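1 Sep 2018

The drawstring bags, sorted at last

I have kept travel things in drawstring bags for years and never looked after the bags themselves. They end up at the bottom of the wardrobe, one inside another, and when I pack I can't find the one I want. We go to Hannelore Gerlach's place for 8 days later in September, so I got them out and had a look.

The hair dryer bag is the easy one, as it says what it is for. It has yellow writing and a little outline of a dryer blowing air, and the cord is a plain black braid with a knot at the end. I like a bag with a label.

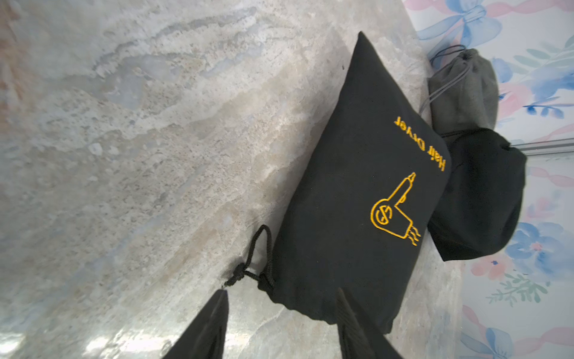

The hair dryer bag, with the two plain ones behind it.

The other two have given me more trouble. One is grey and one is black, and in a dim bedroom at six in the morning I can't tell them apart. Last year I took the shoe bag to Sandra Marsden's wedding thinking it had my tights and chargers in it. Sandra lent me tights. The grey one is now for cables and the black one is for shoes, flat ones only.

I washed all of them on a cool wash with the cords tied, which I learned after losing a cord inside its channel. If that happens to you, a safety pin through the end of the cord will get it back round. It takes a while. I dried them on the airer overnight and did not iron them.

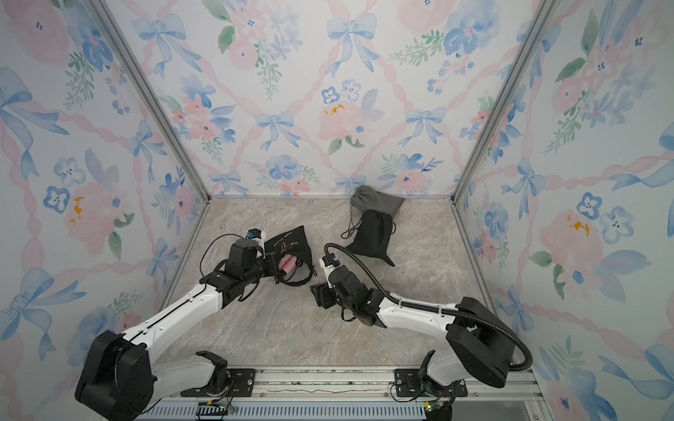

All three bags, with something pink showing at the hair dryer one.

I put the dryer in handle last now, so there is something to get hold of when I want it out. The flex gets folded in loose loops first. I used to wind it tightly round the handle until Ailbhe Nic Aodha told me that was how she had ruined hers.

Still to do: the washbag, and a bag for the travel iron if I decide to take it.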